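May 2026

Second day in the room at Vakville and I have written 42 words, of which I would keep maybe the date. The plan was simple. Take the room for the month, pay more than 100 dollars I had been saving for a better chair, and finish the Graststead history by June. At home there is the refrigerator, and the cat, and the neighbor's radio. I reasoned that if you took all of those away, what was left would have to be work. What was left was me, looking at a ceiling.

It is a decent ceiling, if you like metal. Ridges all the way across, like the underside of a very tidy shed. I have now spent enough time with it to have opinions. I would have run them the other way.

Kobina Ofori called before lunch to ask how the chapter was going and I told him it was "taking shape," a phrase I have been using on him for two years. He read me a paragraph from his own book over the phone. It was good, which I thought was inconsiderate. He wants me to look at the Agbenyega letters again before I say anything about the mill, and he is right, and I said I had been planning to. Then I wrote "Agbenyega letters!!" on the back of a receipt and felt I had done a morning's labor.

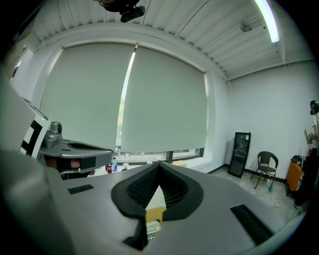 My trouble is with 1667. Every account of Graststead says the first mill was up that year, and every account got it from the one before, back to a pamphlet that gives no source and spells the river two ways on one page. I would love to leave it alone. It is a nice firm number and the town has it carved over the library door. But I have sat here with it most of the afternoon, getting up to fuss with the blinds, the pale gray roller kind, one left slightly higher than the other, with a bright strip of day in the gap between them and a bit of green showing. I have tried to treat that strip as something I am above looking at. The mill, meanwhile, is still up in 1667 and I still can't prove it.

Lunch was a cheese sandwich, eaten at ten forty. I had told myself noon. There was supposed to be an apple as well, but the apple is at home on the counter, getting on with things.

In the afternoon I made a list of what the chapter needs, then copied the list out more neatly. The Cullance deed has to go in before the flood and not after it. I had it after because I like how the flood paragraph starts, and I have been arranging several decades of other people's lives around that sentence. So the flood moves. I cut 30 lines and the chapter reads better, and I sulked for a while on their behalf.

Left at five. I did the walk home the long way, past the bakery, and bought a roll I didn't need. The woman there asked if I was on vacation. I said no, I was writing a book, and she said "Oh, good for you" - very kindly, the way you would to someone learning to swim at my age.

Tomorrow: the letters, first thing, before the ceiling. Bring the apple. Call Kobina back and admit about the flood.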